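Talness workshop notebook
Produce sorting, bedroom layout
Aug 26, 2019

Entry by Nidia Valderrama

The purpose of this entry is to record the arrangement of the fruit and vegetables on the bed, so that colleagues may set it out again without consulting me. The pink plastic sheet is to be laid over the duvet before any produce is brought in. It need not be pulled flat. Leafy vegetables are to be kept on a plate, as loose leaves are troublesome to gather from the bedding.
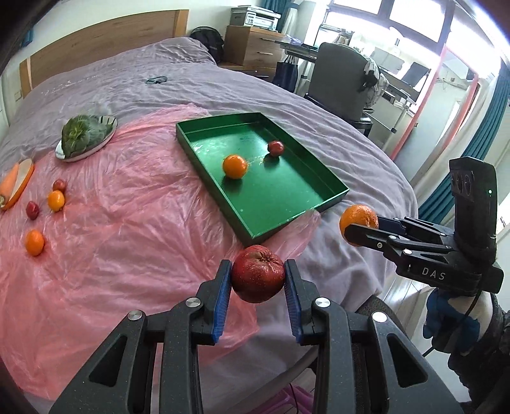 The green tray is reserved for fruit. Its edges are low, and items should be set down in it gently. The Bredico list allows 30 minutes for each layout, including clearing away, and that allowance is considered sufficient. Apples and oranges may share the tray. Strawberries are to be handled singly and should not be placed beneath heavier fruit. The carrot is to have a dish of its own, apart from the greens. 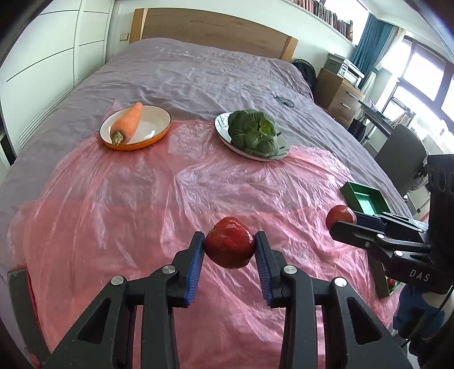
Strawberries, with carrot and bok choy on separate dishes.

The printed list gives 400 g of strawberries per layout. I have amended our copy to 80 g, the larger quantity being wasteful for work of this kind. The amendment has been initialled and a copy placed in the Plilness folder.

Two matters remain open. The list does not state whether small and large oranges are to be separated or treated as one group. It is also silent on fruit laid directly on the sheet, where one piece may stand in front of another. I have permitted both arrangements until a ruling is given.

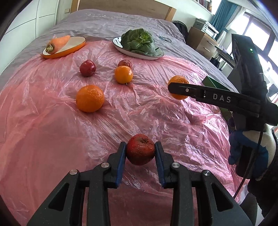 Kovačević: I would keep the oranges as one group whatever their size, and write the size beside each in the margin. Separating them would mean a further dish, and the bed is crowded enough with two. Please also strike out "lettuce or similar" on the list and name the vegetable.

Noted and agreed as regards the oranges. The wording for the greens will be corrected in the next copy. Sheet to be wiped and folded before storage.

N.V.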